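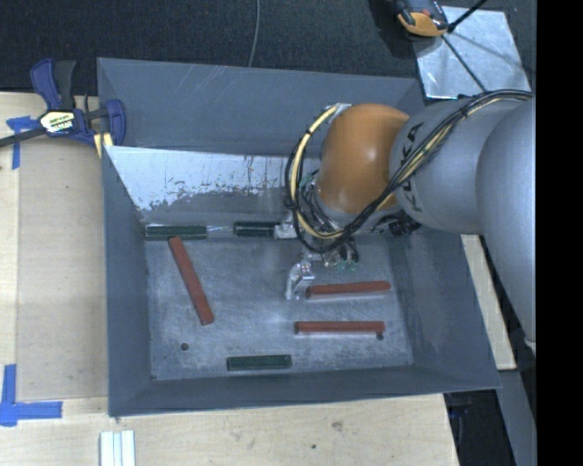
Figure 3. Gray metal bin with green blocks and red bars on its floor; a robot arm reaches in from the right.

4.2 How the celebrity remark travels through the news

In the previous section we described how the 719 articles were collected. We now turn to the question of what happens with a remark after the original interview is published. By "remark" we mean a statement of opinion by a well-known entertainer on a social matter, given in a longer conversation and later quoted alone by other outlets.

The typical path has three steps. First, a magazine or a podcast publishes a long interview. Second, a news agency selects one or two sentences and writes a short item of five to eight paragraphs. Third, the short item is taken over by regional and entertainment sites, often with a new headline and nearly the same body. Of the 719 articles, 586 belonged to the third step. Only a small part of them gave a link to the first interview, and in several cases the link led to another short item instead.

We followed one case closely. The actress Gemma Pilkington, known to viewers for the television drama Bramwell, spoke with the culture quarterly Erstead when she was preparing a stage tour. The interview is long, and most of it concerns her training, the death of her first director and the cost of renting rehearsal rooms. Near the end the interviewer asks whether young actors are paid fairly. Pilkington answers that they are not, that she was not either, and that "we did not complain, and maybe we should have complained." The agency item kept the first half of this last sentence and dropped the second. Within the same day the headline on most sites was a version of "Bramwell star says young actors complain too much."

It is difficult to say at which desk the meaning was changed. The sentence in the agency item is correct as a quotation, in the narrow sense that she said these words. But the verb used to introduce it was "insisted," and the paragraph before it described her as "unimpressed with the new generation," an expression that does not appear in the interview and was not said by her. We found this combination, a correct fragment with a strong introducing verb, in many articles of the corpus. "Insisted," "blasted," "slammed" and "hit out" were more frequent in headlines and opening paragraphs than in the later paragraphs, where "said" and "told" were the normal choice.

To understand how such choices are made, we interviewed two people who had worked on entertainment desks. Keith Bunting edited agency copy for several years before he moved to a trade magazine. He explained that the writer of a short item usually has the full interview open but reads it with a search for known names and known topics. "You look for the thing that somebody will disagree with," he told us. "If you do not find it in the first reading, you go to the next interview." Sandra Fairclough worked at the receiving end, on a regional site, and she said that her team almost never looked at the source. The agency was trusted, and the time for one item was short - she gave fifteen minutes as a good estimate, including the search for an archive photograph.

Readers' comments show a different picture from what we expected. We coded 2,000 comments under articles on the Pilkington case, using the scheme of Lambert and Bainbridge (see Section 3.3). We expected most of the comments to answer the headline. Many did so, but a considerable group spoke about the actress in general, her age, her roles, or a meeting with her many years ago after a performance in Hellamville. Another group discussed the payment of actors without mentioning her. Only 76 comments showed a clear sign that the writer had read the interview in Erstead, for example by quoting the missing half of the sentence. These comments were usually longer, and they received few replies.

The correction came slowly. Pilkington's agency, Custirum, published a short statement on July 31, 2022, with the full answer and the question before it. Some sites added the statement as a final paragraph under the old headline. Two sites changed the headline. The rest, as far as we could see, left the item as it was, and in the search results the first version remained above the corrected ones during the whole period of observation.

We must mention one limit of this part of the study. The case was chosen by us after the corpus was complete, and it was chosen partly for the reason that the full interview was free to read. Interviews behind a payment wall may travel in another way, and the share of readers who know the source is probably even lower there. Section 4.3 compares the present case with remarks made on live radio, where no written original exists.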